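3.2 Maintenance of the gripper joint

The folding cell uses a single arm fitted with the Tilico two-finger gripper. The gripper has two printed finger plates that meet at a central joint, where a pulley runs between bearings. We chose this design for its low mass and because every part except the bearings and the cable can be made on site. The drawback is that the joint needs regular attention. In the first months of operation, joint faults accounted for more lost time than the arm, the controller and the vision software combined.

Two kinds of fault were common. In the first, lint from the cloth collected between the pulley and the bearings and raised the friction of the joint. The controller responded by increasing motor current, and the fingers closed late. In the second, the cable lost tension as the printed plates crept under load. Slack cable let the fingers rest slightly out of line, and thin hems slipped from the grasp. Both faults developed slowly, and operators tended to correct for them by changing the grasp height in software, which hid the cause.

We therefore set a fixed service interval of 2,000 grasp cycles. At each service the arm is moved to a parked pose, the motor is switched off, and the joint is cleaned with a dry brush and compressed air at low pressure. The bearings are not oiled in place – oil was found to hold lint and to mark light fabrics. The cable is then set to its working tension with the gauge supplied by Hovier, and the fingers are opened and closed 8 times by hand before power is restored. If the motor current during the first powered closing exceeds the limit stored for that gripper, the bearings are replaced.

The wrist camera is not removed during service. Its view of the finger plates serves as a check on reassembly, as the plates must return to the same place in the image. An operator compares a new still with the reference still for that gripper and looks at the outline of the plates and the position of the holes in them. Dark cloth is used for this step because the gray plates stand out clearly against it. Figure 4 gives the wrist view with the gripper in front of navy fabric.
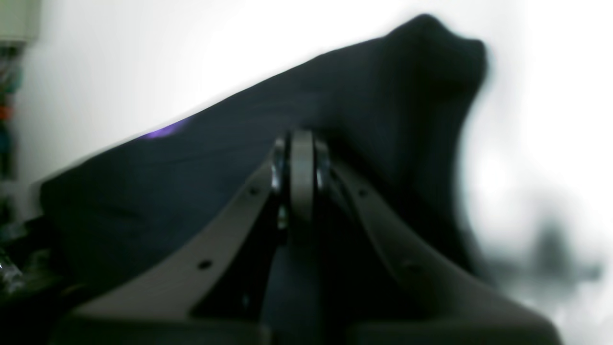
Figure 4. Wrist camera view of the finger plates and central joint.

Over the study period, 235 services were logged. Of these, 93 required a change in cable tension. Bearing replacement was less frequent and was concentrated in grippers used on fleece, which sheds more fiber than the woven cottons in the test set. Plates from the second print batch, made with thicker walls near the joint, held their tension longer, but the two batches were not run on the same fabrics and we draw no firm conclusion from the difference. Service records were kept by J. Malabanan and L. Radonjić using the form in Appendix B.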